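Water bottle next to a talking button on a white desk - how do I keep the two apart without giving up either?

Posted 1 Oct 2026 in Desks and Small Spaces
Viewed 700 times

whitetop_woes

OK, small problem, long post, sorry in advance. I work the sign-in desk at a climbing gym called Kovine, and we have one of those novelty buttons that shouts at you when you hit it. People get to smack it when they pass their belay check. It's silly and everybody loves it, including the grown men who pretend they don't. It takes batteries, it sits out all day, and it has ended up sharing the same bit of table with my drinking water.

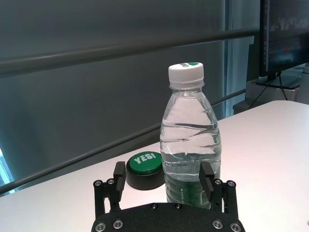
My side of the desk: bottle, and the YES! button as its neighbor.

The water comes from Jornness, the grocery store two doors down, where I buy it by the case. I like it fine, but the plastic is so thin that if you grab one with the cap off, a little jumps out the top. Last February I did exactly that and got the button wet. It said yes on its own all through lunch and then it said nothing for four days. It came back, but it sounds like it has a cold now.

So I've been trying to work out a layout. I've had the bottle in front, behind, on either side, you name it. My left hand is on the keyboard tray most of the day, and the button has to be where a person on the other side of the desk can reach it.

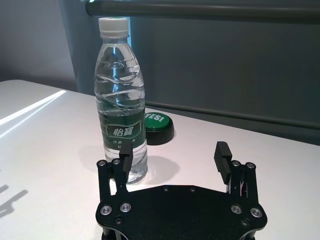 My boss thinks the fix is to switch to a steel bottle with a flip straw, and I do own one, a Mireck that I got as a present. I just don't drink from it. The straw squeaks, it holds a smell, and washing it is one more job at closing time. I'd rather stick with what I have and move things around. With the button tucked behind like that, the bottle covers the left part of the green top, so people reach past my water to get at it, and that seems like the worst of all worlds to me! I've also thought about a little tray for the bottle, but the desk isn't deep and I already have a clipboard and a card reader to fit in during open hours.

Second thing, and maybe it should be its own post. The top is white and shows everything. Cold bottles leave a ring, the ring dries, and then chalk dust from people's hands sticks to where the ring was. I wipe it with a damp cloth and it comes up gray again by evening. Is there something I can put down that doesn't look like a bar coaster? Clear would be nice.

Edit: somebody asked in a message which bottle it is and whether it's a tippy one. It's the green label one with 怡寶 on it, and the bottom is the lobed kind, so it stands on bumps and not on a flat disk. I don't find it tippy when it's full. When it's down to the last third a sleeve can take it out.
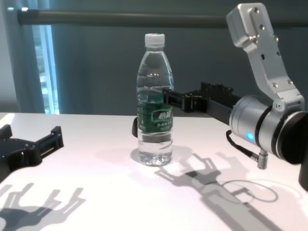

Replies, oldest first

chalkandcheese

get a coaster

gluegunregrets

I run a craft table at a library and we have a button like yours for trivia day, plus a lot of kids with drinks, so I've been through this. A few things that worked for me.

Don't set the button straight on the table. I put mine on a slab of cork that lifts it up a bit, and a small spill goes around the cork and never gets near the bottom of the button. On ours the battery door is underneath and the speaker holes are down there too, and I bet that's how your water got in. Flip yours over and look. If there are holes on the bottom, that's your weak spot, and the dome on top can probably take a few drops without any trouble.

Then give the button the front edge of the desk, the visitor's side, and put the water on your side next to the hand you drink with. I know you said you tried every side, but you only listed where the bottle goes. Move the button first and don't let it wander. We stuck ours down with removable putty, the poster kind, and it has been in the same place for two summers with kids pounding on it.

As for the cold - if it got damp in there, take the batteries out, open the door and leave it somewhere warm and dry for a weekend. Look for white or green crud on the contacts. If you see some, a cotton swab with a little white vinegar gets it off, then a dry swab. Don't use a hair dryer on it, I warped one that way. Ours went from croaky to normal after that, but I can't swear yours will. Sometimes it's just weak batteries, so try fresh ones before you go digging.

And on the jumping water: pick it up by the shoulder or the neck, with two fingers, and don't wrap your whole hand around the middle. Also put the cap back on between sips. I know. I know! But it takes a second and it solves most of your post.

nightdesk_200

Agree with the cork, disagree about putty on a white top, it left a yellowish mark on mine that took forever to rub out. I use the clear silicone dots they sell for cabinet doors. Nambiar (the hardware place) had a card of them for 80 cents when I was last in.

For the rings, buy a clear desk mat, the soft kind, and cut it down to a square with scissors. You can hardly see it. The chalk still lands on it, but you take the whole square to the sink, rinse it and lay it back down. Dish soap if it's greasy. I would skip the melamine sponge on the desk itself until you've tried a corner, it can leave a dull patch and then you've got a ring that never leaves.

whitetop_woes

Flipped it over and yes, holes all over the bottom, so thank you for that. Going to try the cork and the cut-down mat. The cap advice I will try to follow. My boss would like it noted that he still prefers the steel one.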